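Stasier Adds Marble-Pattern Counter Slab to Ferkasum Surface Line

ZULURA, Aug 28, 2018. Stasier today announced a counter slab with a marble-like pattern as part of its Ferkasum line of kitchen and utility room surfaces. The slab is supplied in one colorway, a pale gray base with white and slate gray veining and warm tan streaks. Orders are open to dealers and contract installers.

The finish is non-repeating over the full length of the part. Vein direction varies from slab to slab, and installers joining two slabs should dry-lay both before cutting. The slab can be set against plank, tile or plasterboard walls. The rear joint is left to the installer, and Stasier specifies a flexible sealant.

Each slab ships flat in a corrugated cardboard box with fold-in side panels. Accessories are packed in a separate corrugated box, which holds 16 mounting clips, 4 edge strips and a color-matched filler stick. Both boxes are unprinted on the inside and can go into standard cardboard recycling.
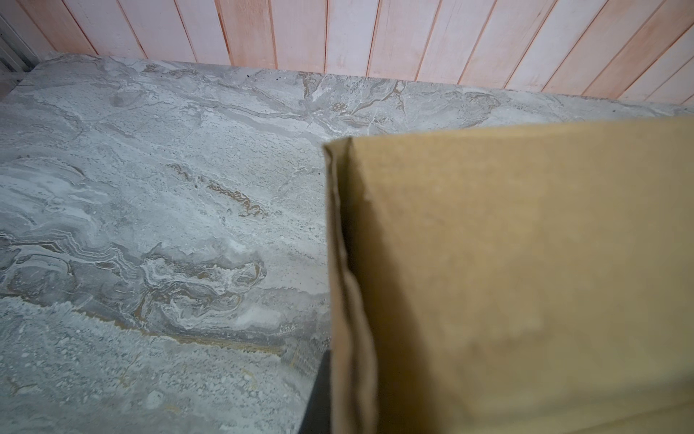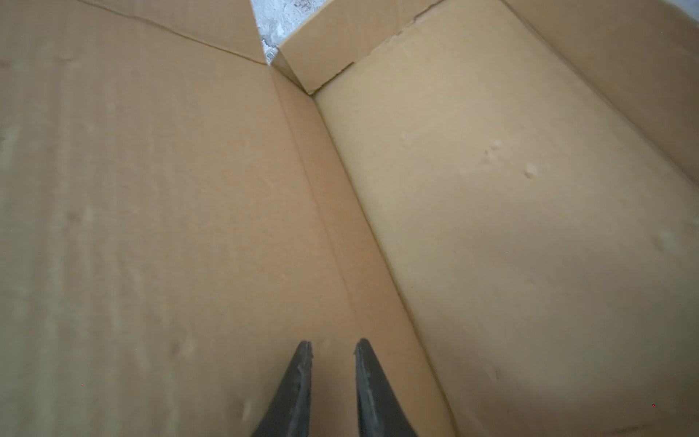 Marble-pattern slab against a plank wall (first picture); interior of a corrugated cardboard box (second picture).

The Ferkasum line now comprises 13 surface patterns. Slabs are cut to order in depths up to 69 cm. Edge profiles are square or eased. Sink and cooktop cutouts can be made at the factory from a supplied template or on site with a diamond blade.

For routine cleaning, the company recommends brushing off crumbs first, then wiping with a damp cloth and mild dish soap. Scouring powders and wire pads are excluded under the warranty terms.

Distribution is through Iyer, which will stock sample pieces at its trade counters. Deliveries begin in November. Data sheets and cutting guides are available from Stasier on request.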